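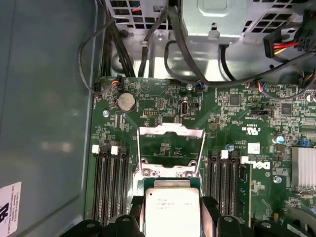
The Slow Computer Myth

The pop-up arrived on a morning in May, while I was trying to print a return label. My computer, it told me, was running slower than 81 percent of machines like it. It didn't say who had raced them or what the course was. It offered to fix the problem for a monthly fee, and then it sat in the corner of the screen until I found the gray X.

I have owned this computer for 8 years. In that time I've been told it was slow by a browser, a tax program, a teenage nephew and a man in a store who had never seen it. What I had never done was check. So I wrote down how long it took to do the things I ask of it: start up, open my mail, open a long spreadsheet, find a photo. I did this in the morning before coffee and again at night, for a couple of weeks, with the stopwatch on my phone.

The results were dull. Startup took 68 seconds. Mail opened before I'd finished reaching for my glasses. The spreadsheet took long enough to be annoying, and it is an annoying spreadsheet. The photo search was terrible, and most of the blame there belongs to me and the way I name files.

Sixty-eight seconds is not good. A new machine would beat it easily. But I start the computer once a day, and I had been ready to spend a good deal of money to get that minute back, a minute I currently use to fill the kettle.

The upgrade business depends on our not doing this kind of arithmetic. It talks in speeds, and a speed is an easy thing to sell. A chip is so much faster than last year's chip. Memory is twice what it was. These claims may well be true, and I have no quarrel with the engineers who make them true. My quarrel is with the jump from there to my desk in Indton, where the slowest component by a wide margin is the person typing.

Haf Prothero has been fixing computers here for most of her working life, at a two-room shop called Harries, after the previous owner. She never changed the sign. I brought her my machine and asked what she would do to it.

"What's it not doing?" she said.

I said it was slow. She asked slow at what. I showed her my list, and she read it with more patience than it deserved.

"People come in wanting a new processor," she said. "I ask them what they were doing when they got fed up. It's nearly always a web page. I can put in whatever chip they like and that page will still be loading nine ads and a video."

She does install processors, and memory, and plenty else. Some of her customers edit film or run heavy design software, and for them a faster chip buys back hours in a week. She had no trouble telling me who those customers were. She also had no trouble telling me I wasn't one.

What she did suggest was swapping my old spinning drive for a solid-state one, and clearing out the eleven programs that thought they ought to wake up whenever the computer did. One of these was a helper for a printer I gave away. Another was Narkex, a cleanup tool I have no memory of installing, whose main activity seemed to be checking whether I would like to buy more Narkex.

I asked her about tools like that in general. She shrugged. Some of them delete files you could delete yourself, she said, and some of them just move the needle on a dial they drew.

The dial deserves more suspicion than it gets. Grutora, the service behind my original pop-up, gives every computer a health score out of 500. Mine came in low, naturally. I paid for a month, purely to see what would happen, and ran its repair. The score shot up and the dial went from orange to green. Then I got out the stopwatch. Startup was the same, give or take a second. So was the spreadsheet. The score had improved enormously and the computer hadn't noticed.

I wrote to the company and asked what the number measured. The reply thanked me for being a valued customer and linked to a page about the importance of computer health. I wrote again. I'm still a valued customer, apparently, and still waiting.

To be fair to the other side, old machines do run into real trouble. Software grows. Security updates stop coming, and that is a serious reason to move on, better than any speed chart. Fans clog with dust, drives wear out. A friend of mine nursed a laptop along for years out of pure stubbornness and lost a folder of family recipes when it quit. Thrift has its own sales pitch, and I don't trust that one completely either. Keeping an old thing can become a hobby that costs more than replacing it.

Still, the burden of proof seems to me to be in the wrong place. We are asked to explain why we haven't upgraded, as if it were a dental appointment. I'd like the people selling the upgrade to explain which part of my day it improves, and by how much, in minutes.

I had the drive replaced. Prothero charged me less than I'd been prepared to spend and gave me the old one back in a paper bag. Startup is quicker now – I timed it, of course – and the spreadsheet opens without a pause, so I've lost my best excuse for putting it off. The photo search is as bad as ever. I canceled Grutora the same evening, which took four screens and a survey. The last question was whether I understood that my computer might become slow.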